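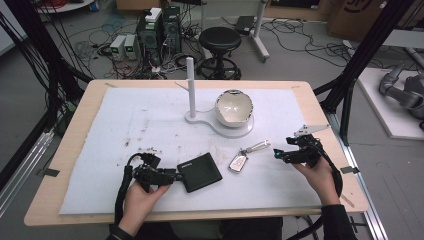
The Case for Paying by the Finger Pad

Last updated: June
Reading time: 4 minutes
Print this article | E-mail this article

Tredon sells its hand-held gripper kit three ways. You can buy the pair outright, you can lease it by the month, or you can take what the company calls the service plan, where you pay a base fee and then a charge each time a set of finger pads is replaced. Most people I talk to think the third option is a trick. I think it is the only honest price of the three, and I think other makers should copy it.

The kit does one job. A person holds a gripper in each hand and does ordinary tasks at a table, such as picking up a wallet or a set of keys, and the recordings are used to teach a robot arm to do the same. The grippers are sold as durable equipment, and in most respects they are. The housings and the finger linkages do not give much trouble. A shop that treats them with basic care can expect to keep them for years.

The pads are another matter. They are the part that touches everything, and they wear the way brake pads wear. Anyone who has run one of these tables for a full season knows that the black facing starts to fray at the bottom corner first, then peels along the edge, and that operators keep going well past that point because the gripper still closes and still lifts.

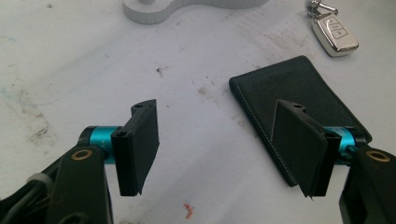 A worn pad does not stop the work, so it never becomes urgent. It changes the work a little at a time. The operator grips harder, or comes in at a different angle, or learns to avoid one corner. All of that goes into the recordings. Kyung-tae Bae, who ran a collection floor at Kirnholm for two years, told me his crew once went back through 1,814 takes and found they could sort them by pad age without looking at the dates. They kept the early ones and redid much of the rest.

This is why I don't like the outright purchase. It gives the buyer every reason to stretch the pads. Tredon sells replacements at $36 a set, and that is not a lot of money, but it needs a purchase order, and in a lot of places a purchase order for $36 takes as long as one for a new machine. The lease is a little better. It includes one set a quarter, far too few for a busy table.

Under the service plan, the pads come in a box of eight sets and you are billed $35 for each one you open. The saving is a dollar, so price is not the point. The spares are already on the shelf. The operator who notices the fray at 10 in the morning can have new pads on before the next take.

Brodie Hoani, who buys equipment for Singhal, disagrees with me, and he has a fair complaint. He says a per-pad charge rewards Tredon for making a pad that wears out fast. That is true on paper. My answer is that the bill makes the wear visible. If pads start going twice as fast, a customer on the plan will see it on the next invoice. A customer who bought the kit outright may not notice for months. Sumier, whose kit costs less up front, publishes no wear figures at all.

I would still change two things. The plan should carry a cap, so that a bad batch is the maker's problem. And the pads should have a date stamp molded into the back – it would cost almost nothing, and it would settle the kind of argument Bae's crew had to settle by hand.

I would also tell buyers to look at the table while they are at it. A grimy work surface puts grit on the pads, and no pricing plan will fix that.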